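Section 6: Checking a Forwarded Story Before You Post a Rating

This section covers stories that reach the Festska tip line by email or chat, usually with no author and a request to pass them on. You need a Clomix account with editor rights. If you can read entries but the Rate button is gray, ask Nomvula Mathebula to change your role.

6.1 Opening the entry

1. Sign in to Clomix and select Inbox, then Unsorted.
2. Open the message and choose New Entry From Message.
3. Paste the full text of the story into the Version field. Keep the spelling, capital letters and closing lines as they came.
4. In the Claim field, write one sentence that says what the story wants the reader to believe.

Note: The Claim field stops accepting text at 202 characters. Shorten the sentence and leave the story itself alone.

Caution: Remove the sender's name and address before you save. Saved versions are visible to all readers of the archive.

6.2 Looking for older versions

1. Copy a phrase of six words or more from the middle of the story. Openings and endings change most from one copy to the next.
2. Paste it into Search Archive with quotation marks.
3. Repeat with a second phrase.
4. If a match comes up, click Attach as Variant. Do not open a new entry.
5. If nothing comes up, search again without names of towns, hospitals or churches.

Note: Stories translated from another language rarely match on a phrase. Search by motif instead (lost child, stranger at the door, warning in a dream).

6.3 Setting the rating

1. Choose True, False, Mixed or Unproven.
2. Add at least one source for any rating except Unproven.
3. Click Send to Second Reader. The entry stays hidden until that person approves it.

Caution: A story with no names, date or place usually cannot be shown false. Use Unproven.
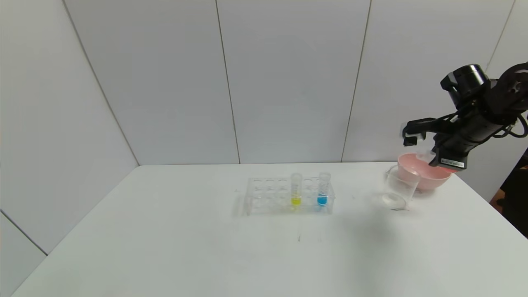 PRETORIA, January

Changes to this section since the last edition:

Entries left with a second reader for 14 days now go back to the first editor. Before, they stayed in the queue. Step 6.2.5 is new and was suggested by Hendrik Buthelezi. The Legend rating has been dropped, and old entries that carried it show as Unproven until they are reviewed.

Send corrections to Petronella Kekana at the editors' desk, with the step number in the subject line.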